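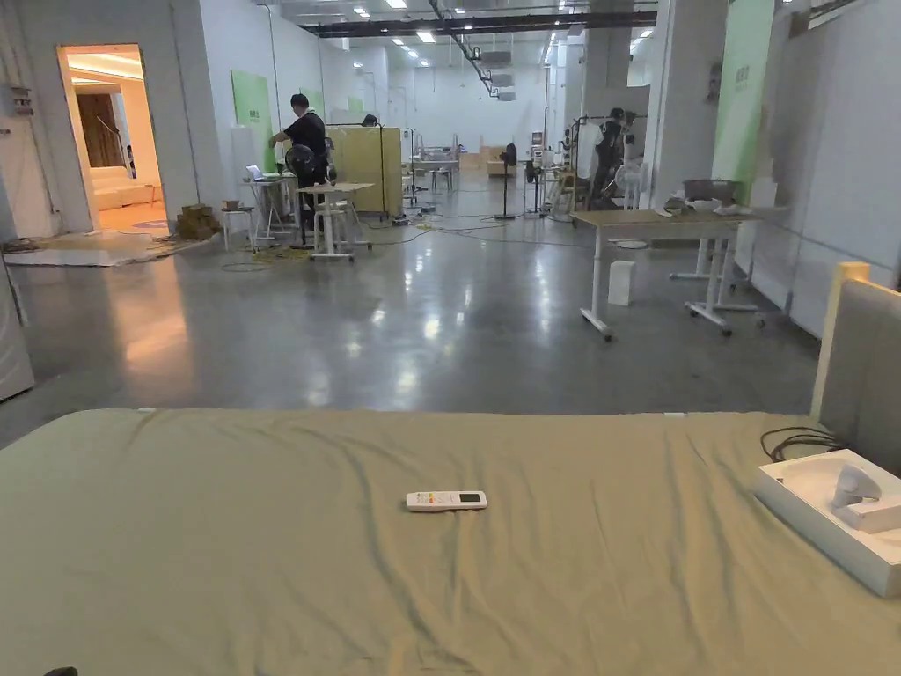
Ticket: Fitted sheet keeps creasing corner to corner

Product: Filtier fitted sheet, sage green, deep corners
Opened by: Mereana Sheehan
Handled by: Elsa Koivisto, Filtier customer help
Status: Solved

Mereana Sheehan, 9.40 am

Hello! First of all, I love this sheet. The green is exactly the one I was hoping for, and against our grey-beige headboard with the pale wood rail it looks lovely, so please read everything below as coming from a happy customer with one annoying problem.

The problem is the creases. They are soft ones, nothing like the sharp lines you get from the packet, and they run diagonally over the mattress. I smooth them out with both hands, they go, I walk round to the other side and they're back (or their cousins are). We're setting up beds in a big hall with rows of ceiling lights, and every little ridge shows up. I put the air conditioner remote down in the middle of the bed this morning and there were folds all the way round it.

What I've tried so far:

Pulling the sheet down harder at the foot end. Looks great for a bit, then the head end starts to wander.
A hot iron on the top surface, with the sheet on the bed. Got rid of the small wrinkles, did nothing for the long ones.
Taking it off and putting it back on. Same again.

Is it the wrong size? The label says it fits mattresses up to 12 inches deep and I haven't measured ours.

Elsa Koivisto, 10.15 am

Hi Mereana, thank you, what a nice message to start the day with! And what a good clear list too.

Diagonal creases are a really useful clue. Creases that go straight across usually mean there is spare cloth lengthways. When they run at a slant, the cloth is being pulled harder at one corner than at its neighbour, so I'd like to look at the corners before we talk about sizes.

Could you do three things for me?

1. Measure the depth of the mattress at the side, from the bottom seam to the top seam. Don't press down on it.
2. Lift each corner and see how far the elastic goes underneath. We like to see at least 5 inches tucked under all the way round.
3. Find the care label. On this sheet it is sewn into one corner only, and it should end up at the foot of the bed, on the right as you stand there looking at the headboard.

Please clear the bed first, if you can. Anything resting on the sheet holds the cloth in place while you pull, and then the slack has to go somewhere else.

Mereana Sheehan, 11.05 am

Measured! The mattress is 8 inches deep. So there's plenty of room, possibly too much?

Corners: foot left is tucked well under, lots of elastic. Foot right is fine. Head left is fine-ish. Head right is hardly under at all, it's just gripping the edge. That's the side where I had an open white box sitting on the bed, and there's a black cable looping over the edge there as well, so I'd been working round it all and never did get my hand down properly.

Care label: this is the fun one. It's at the head end!

Elsa Koivisto, 11.20 am

Oh brilliant, I think we've got it. Two things together, I'd say.

An 8 inch mattress is well inside the range, so the size is right and there's no need to swap it. But if the label is at the head, the sheet may be on a quarter turn out. Ours are longer than they are wide, and the mattress width matters here. Do you have it to hand? If it's 62 inches or near that, the two sides are close enough in length for the sheet to go on the wrong way round without a fight, and then it creases exactly as you describe.

Here is the order I'd use for putting it back on:

1. Take everything off the bed, remote and box included, and move the cable out of the way at the headboard end.
2. Strip the sheet right off and give it a good shake.
3. Lay it over the mattress with the label at the foot, on the right.
4. Hook on the head right corner first and push the elastic well under. It's your awkward one, so it gets the most slack to work with.
5. Go to the opposite corner, foot left, and hook that on.
6. Then head left, then foot right.
7. Run your hand along under each side and pull the elastic in towards the middle of the bed.
8. Only now smooth the top, starting in the centre and working out.

Please skip the iron on the bed! A warm iron on the sheet by itself, on a board, is fine.

Mereana Sheehan, 12.30 pm

Width is 62 on the nose. You clever thing!

I did it in your order. Step 4 took me two goes, because there isn't much space between the mattress and the headboard on that side, and I had to lift the mattress with my knee. After that it was easy. Foot left went on with a proper snap, and when I got to the last corner I could feel the whole thing pull flat.

The long creases have gone. There are a few tiny wrinkles near the middle, and I can live with those very happily. I sat on the bed, got up again, and it stayed put!

One more question while I've got you. Do you do the matching pillowcases in the same green? Jouko Nurmi here is making up the next bed and now wants a set too.

Elsa Koivisto, 12.45 pm

Hooray! So pleased. The knee is a perfectly good method, I do it at home.

Yes, pillowcases come in the same sage. Ask for the same dye lot as your sheet (the number is on the back of the care label) and the greens will match closely. The last small wrinkles should ease after the next wash if you take the sheet out of the machine straight away and hang it by the long edge.

I'll mark this one as solved. If the head right corner creeps up again, reply to this ticket and it'll come back to me.

Mereana Sheehan, 12.50 pm

Found the number, ordering two pairs. Thank you so much, Elsa!

Ticket closed by customer.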